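In praise of the boring shelf

By Niloufar Yazdani
December 2022

I have spent most of my working life reading papers about robot hands, and I can count on one of them the papers that made me put down my coffee and ring a colleague. The shelf study from the Vistbridge group did it in September, and I've been pestering people about it ever since. Consider this column more of the pestering.

The claim is modest. If you want a robot to put groceries on a shop shelf, the group says, you get further by teaching it from untidy demonstrations than from clean ones. Their demonstrators, driving the robot by hand, were told to fumble. Come in too low, notice, back out and come in again. Knock the box and straighten it. Nima Bakhtiari, who led the work, calls these "repairs", and the method is simply to keep the repairs in the training data where most labs would trim them out.

I love this idea, partly for its cheek. For years the accepted wisdom (mine included, I taught it!) was that a learned policy is only as tidy as its teacher. We threw away every recording with a wobble in it. I once sat with a student, Arash Mazandarani, through a whole winter of recordings, deleting anything that looked like hesitation. The robot we trained on what was left was gorgeous to watch right up until something was a thumb's width out of place, and then it had no idea what to do with itself. It had never seen trouble.

The Vistbridge robot has seen plenty. Its views come from the head and from the wrists, and the wrist views are the ones I keep going back to. Anyone who has tried to steer a hand from its own wrist camera knows how strange that world is. There's a lot of hand in it and not much else.

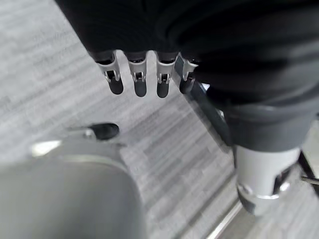
Most people in my field treat that sort of view as a helper to the main camera, something you switch on for the last bit of the reach. Bakhtiari's team weighted it equally all the way through, including the long dull stretches when nothing is being held. Their argument is that the start of a repair shows up there first. A fingertip drifts, the background slides the wrong way, and by the time the head camera could notice, the can is already leaning. I was doubtful on first reading. The comparison they ran without the wrist views won me over, and it's the part of the paper I'd hand to a new student.

The numbers, for those who like them: 2,000 demonstrations, of which the team kept every one, and 136 test placements with products in spots the robot hadn't been taught. They trained the same network on a cleaned-up version of the data as a comparison, and the messy version came out ahead in all 3 of the shelf layouts they tried. The gap was smallest on the neat layout and biggest on the cluttered one, just as you would hope if the repairs were doing the work.

What I admire most is the choice of task. A shop shelf is a wonderful test because it's so ordinary. Cans are round and roll. Boxes lean on whatever is behind them. Bottles stand in one another's way, the shelf has a lip, and the space between two levels is never quite as roomy as you'd like with a wrist and a forearm to get in there as well. There's no trick object and no heroic grasp. You hold a can and you put it where the other things are.

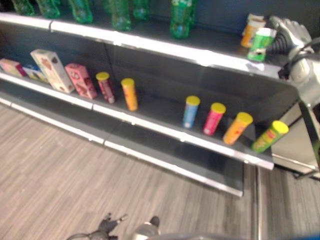 A can in hand at the right end of the top shelf, with bottles, boxes and snack cans also on the unit.

Fatima Ajayi, whose lab at Grilleseck works on sorting parcels, disagrees with me about how far this goes, and her objection deserves a fair hearing. She thinks the repairs in the study are too polite. A person who has been told to fumble, fumbles in a particular way, a bit theatrically, and always recovers. Real mistakes are uglier. Some of them end with a bottle on the floor, and a robot that has only watched happy endings may keep trying to rescue something it should let go. I think she's right about this, and the paper gives the question one paragraph when it could have used a page.

Gholamreza Karimi raised a different worry when I talked about the study at our reading group. His point was cost. Fumbling takes time, and each repaired demonstration in the paper runs longer than a clean one. Per hour of a demonstrator's day, are you still ahead? The authors report their results per demonstration, so we can't tell, and I'd dearly like to see that table redone.

Neither complaint dampens my mood much. Both can be tested with equipment that lots of labs already own, by people with a bit of patience and a few bags of shopping. You don't need a new hand or a bigger network, only the willingness to leave in the bits you find embarrassing. My own group has 5 old collections with the raw recordings still on disk, wobbles and all, saved by nothing more than our laziness about clearing out the drives. We've started retraining on the oldest one. Arash, to his great credit, has not said a word about that winter.

If you have trimmed recordings sitting in a folder somewhere, please don't empty the bin just yet. And if you've already tried something like this and it failed, I want to hear about that even more. Write to me care of this page.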